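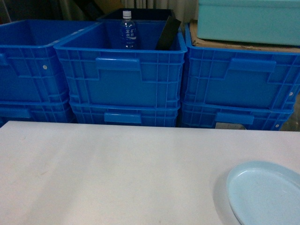
A member from the Losia side asked, before the minutes of the last meeting were approved, why the parking question had been left out of them. The chair said it had come up after the close and so was never recorded. It was agreed to take it under item 4. The minutes were then approved without changes.

Brivell Tenants' and Residents' Association
Minutes of the May meeting, held in the ground floor room, Pálfi House
Meeting opened 7:05 p.m.

1. Apologies
Received from two block representatives. The vacancy for Block C is still open.

2. Stairwell lighting
The secretary read out the reply from Jurkar, the managing agent. The timers in Blocks A and B will be reset so that the lights stay on for 5 minutes after the button is pressed. The present setting is too short for anyone carrying shopping to the top floor. Jurkar gave no date for Block D, where the wiring has to be looked at first.
Action: secretary to write again and ask for a date.

3. Water pressure
Complaints continue from the upper floors in the mornings, mostly between 6:30 and 8:00. Jurkar's plumber came in April and found nothing wrong with the pump. Members were asked to write down the time and the apartment number whenever it happens and put the note in the association's mailbox.
One member asked whether the new meters could be the cause. Not known. To be raised with Jurkar. 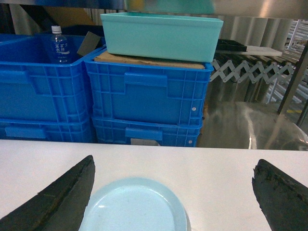

The representative for Block B said that people on her landing had stopped reporting the water problem after the April visit, and that a low number of complaints should not be taken to mean it was fixed. This was noted.

4. Parking
There are 55 marked spaces for 117 apartments. The Losia side has the use of 26 of them under the old arrangement, and several members there want this put in writing. Others felt the spaces should be open to all residents. There was a long discussion. A motion to leave things as they are until the fall and then hold a ballot was carried, with three against.
The faded lines by the north gate are to be repainted either way.
Action: chair to get a price for the painting.

5. Bicycle room
The lock has been changed. Keys are available from the secretary against a deposit. Bicycles with no name tag will be moved to the back wall at the end of June.

6. Any other business
The hedge along the Brivell Road side is blocking the view for drivers turning out. Jurkar to be told.
A request for a second bench in the yard was put off to the next meeting.

Meeting closed 8:40 p.m. Next meeting in June, same room, 7:00 p.m.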